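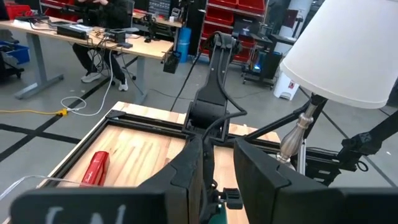

Umetti Workroom: progress report to the Wulby Fund
2021-09-12
Prepared by Dong-geon Ma

Dear all at Wulby,

When I last wrote, the furniture money had only just arrived and I was still going round with a tape measure and a roll of masking tape. I'm very happy to say that the workroom is now a proper place to work, and people have begun to treat it as one! There is still a list (there is always a list), but the main part of what you paid for is in and being used every day.

Benches and tables

The wooden workbenches were the biggest item in our application and they've made the biggest difference. The grey metal legs take a lot of weight without complaint. We had a long talk about whether to put them against the walls or out in the room, and in the end we tried it both ways. Having them out in the room won easily. You can get to things from more than one side, and two people can carry something long through without a dance.

The table with the pale strip-wood top is my own favourite. I know the application said "any hard-wearing surface", and Byung-chul Joo was quite prepared to buy something plainer, but the wood is lovely to work at and small things show up well against it. The red stapler, which used to vanish for days at a time in the old room, is now easy to spot from the door. We oil the top when it starts to look thirsty and wipe up spills straight away. There are a few marks on it already and I don't mind them a bit.

Storage

The shelving went up in one long afternoon and has changed how the room feels. Everything small now goes in the red bins, in rows on the metal shelves, and we've agreed that a bin holds one kind of thing only. Fixings, tape, offcuts, cable ties, spare plugs. The "miscellaneous" bin lasted less than a week before Byung-chul tipped it out on a bench and sorted it, and we've managed without one ever since.

The blue bin lives low down on its black cart, so it can be rolled to wherever the mess is. This was a late idea and a cheap one and I wish we'd thought of it at the start. Sweeping up at the end of the day used to be the job everyone edged away from. With the cart it is done before the kettle boils.

Labels are only half finished. The handwritten ones are fine for those of us who know the room, less good for visitors, and we'd like to do the full set again in larger type.

Light and seating

You kindly let us move a little of the furniture money across to lighting, and I promised to tell you how it went. The overhead lights are good for moving about but rather flat for close work. We now have a table lamp with a white drum shade and a turned silver base, which looks as though it has wandered in from somebody's sitting room. I'm very fond of it. It gives a softer light than the clip-on lamps we tried first, and it has cheered up that side of the room no end.

The black office chairs roll well on this floor and go low enough to sit properly at the benches. We tried the tall stools from the old room too, but they've mostly been given up in favour of the chairs, so we are looking for a new home for them.

Cables and power

I would call this part fair, with room to improve. The sockets are where we need them and the power to the benches is much better than it was. Keeping leads tidy on the working surfaces is another matter. We have plenty of clips, and the next step is simply to use them. Byung-chul has drawn up a plan for running the longer leads along the back edges, and we'll start on it bench by bench.

Money

Grant received from Wulby: £2000
Spent on furniture, storage, lighting and seating: £2208
Met from our own funds: £208

The overspend was mostly delivery. Gadasetti, who supplied the shelving, charged for carrying it up the stairs, and having seen the boxes I thought that was fair enough. Receipts are in the folder we sent separately. Please let me know if any have come out too faint to read and I'll scan them again.

What's next

We have 4 jobs left on this stage:

- finish the labels on the red bins
- fix the longer leads along the bench edges
- find a home for the tall stools
- put up a hook rail by the door for coats and bags

I hope to have all of these done by November, and the hook rail a good deal sooner, as Baek Joinery have offered us a length of timber for it. We'd also like to talk to you about a second stage, for a sink and a drying rack. Our first guess at the cost is £1000, but I want a proper quote from a plumber before I ask you to look at it.

Do come and visit. The room is at its best mid-morning, when the benches are busy and someone has usually brought biscuits. Byung-chul can show you the shelving in detail, and he will!

With warm thanks,

Dong-geon Ma
Umetti Workroom

We use cookies to remember your settings and to see which pages are read. Accept all | Manage choices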